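Container storage (self storage)

Container storage is a form of self storage in which the customer rents a steel shipping container, usually placed outdoors on a fenced yard, instead of a room inside a building. It is most common on the edges of towns, where land is cheaper and trucks can reach each unit directly.

Units and access

Most yards offer containers in two lengths, 20 feet and 40 feet. Some operators divide the longer type with an inner wall and rent each half separately. Customers normally supply their own padlock, which sits inside a welded lock box. Access hours vary – a yard with an automatic gate may be open at all times, while one with a staffed gate closes overnight.

Condensation

Steel walls cool quickly after sunset, and moisture in the air can collect on the ceiling. Operators respond with roof vents, insulating paint or hanging bags of drying salts. Paper, mattresses and leather goods are often kept on pallets, away from the walls.

Operators

The Clulora yard at Dinitz opened with 207 containers and now has 422. A second site, at Massawe, has 726 and is divided into three gated sections. Both are managed by Enora, which also runs indoor storage in the same district. Monthly rent is charged per container, and the notice period is one month.

Restricted goods

Rental agreements generally exclude fuel, gas cylinders, live animals, fresh food and fireworks. Paint and cleaning products may be accepted in small amounts if they are sealed and declared. 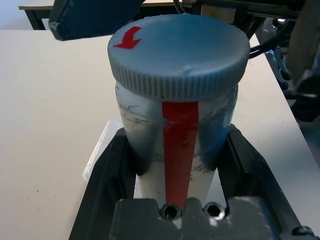

By the Storage and Removals Desk | Last revised 11/12/24

Insurance

Cover is usually required before the keys or gate code are issued. Customers may buy it from the operator or show a policy of their own. Damage from damp is often excluded – the wording differs between insurers.

See also: Portable storage; Shipping container; Warehouse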